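Ticket: washer stops mid-cycle on wool/delicates, then won't unlock
Opened 2026-06-20 by Esperanza Palacios
Status: Resolved (see last update) 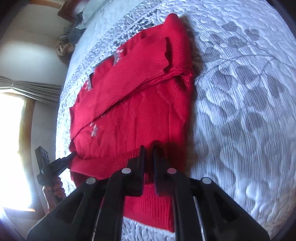
Hi all, so I've been going back and forth with this machine since February and I finally have enough written down to make a proper ticket out of it. It's a Basance front loader, bought secondhand from the people who lived here before us, and it has done cottons and towels without a single complaint the whole time. The trouble is only ever on the wool program (and once on delicates, more on that further down).

What happens: I load it, pick wool, it fills, it rocks back and forth very gently the way it's supposed to, it drains, it fills again for the rinse, and then somewhere in the rinse it just stops. The display still says 20 minutes left. The drum is sitting there with water in it. The door is locked, the light for the door is blinking, and no button does anything except power. If I turn it off and on again it shows error 4 and beeps at me.

The only way out I've found is to drain it by hand through the little hose behind the bottom flap, into a baking tray, over and over (my kitchen floor has never been so clean), and then wait for the door to click.

Things I tried before posting:

Cleaned the pump filter. Found a hair tie and a very sad coin. No change.
Cleaned the detergent drawer, because it was disgusting. No change, but I feel better.
Ran it empty on wool. It finished!! I got very excited.
Ran it on wool with two sweaters in. Stopped at 20 minutes.
Ran it on cottons at low temperature with a full load of T-shirts. Finished fine.
Switched from powder to Wetex liquid. No change.

I'm using the short spin, 600, which is the only one the wool program lets you pick anyway.

Does anyone know what error 4 means on the older models? The booklet I have stops at error 3, which feels personal.

Reply from Vilhjálmur Hedegaard

Hi Esperanza, thanks for writing down what you tried, that saves us a lot of time. Error 4 on that series is "drain timeout." The machine asks the pump to empty the drum, gives it a set time, and if the water level sensor still reads "water" when the time is up, it stops everything and keeps the door shut.

Your filter is clean, so I'd look at the drain hose next. Two questions. How high up does the hose go where it joins your sink pipe? And is it pushed a long way into the pipe, or only hooked over the end?

Also, when it does the first drain on wool, does it sound the same as on cottons?

Update from Esperanza

OK so I pulled the machine out (it weighs as much as a horse) and the hose goes up behind it, over a plastic hook, and then down into the sink pipe. It was pushed in really far. I could pull a whole forearm's length of hose back out of there and it was slimy, sorry to anyone eating.

On the sound: no! It's different. On cottons it hums and then gurgles at the end. On wool it hums and hums, kind of a labored sound, and there's hardly any gurgle. I never noticed until you asked, so I sat on the floor and listened to both like it was a radio show.

I pulled the hose back so only the end is in the pipe and ran wool again with one blanket. It got further, down to 12 minutes, and then error 4 again. So better but not fixed?

Oh, and the delicates thing. It failed one time on delicates with a net curtain in. Every other time delicates has been fine, so I don't know if that counts.

Reply from Vilhjálmur Hedegaard

It counts. Wool and delicates both use a lot more water per load than cottons, so the pump has more to move in the same time. A weak pump or a partly blocked hose will get through a cotton wash and then lose the race on wool. Your empty run finished because with nothing in the drum there's nothing to hold water back.

You've improved the hose, so what's left is the pump itself or a narrow spot. Please unplug the machine, take the filter out again, and shine a flashlight into the hole. There's a small plastic impeller at the back. Turn it with a finger. It should move in little jerks, that's the magnet and it's normal. If it's loose and spins freely, or if something is wrapped around it, tell me.

If it needs a new pump, the one that fits is Kjærgaard part 176. Clirkex sells a copy that also fits, but check that the plug is on the left side before you order it.

Update from Esperanza

Found it!! There was fluff wound around the little wheel behind the filter, packed in so tight it looked like felt. It was gray and orange, so I know exactly which scarf is guilty. I picked it out with tweezers, which took most of an evening and one podcast. The wheel does the jerky thing now. Before, it barely wanted to move at all.

Ran wool with the same two sweaters as before. It drained, it gurgled, it rinsed, it drained again, it spun, and the door clicked open by itself. Then I ran it again with the blanket, just to be sure, and that finished too.

I haven't ordered the pump. Should I get one anyway to keep in the cupboard, or is that overdoing it?

Reply from Vilhjálmur Hedegaard

Great news. I'd leave the pump for now. If the humming comes back with the impeller clean, then order it. Put anything that sheds in a mesh bag, and check behind the filter as well as the filter itself when you clean it. Most people stop at the filter.

I'll get error 4 added to the booklet page on the site. I'm marking this resolved, but reply here if it stops again and the ticket will reopen.

Update from Esperanza

Mesh bags bought! The scarf is getting washed in the sink from now on. Thank you so much, I was this close to giving up and doing everything by hand.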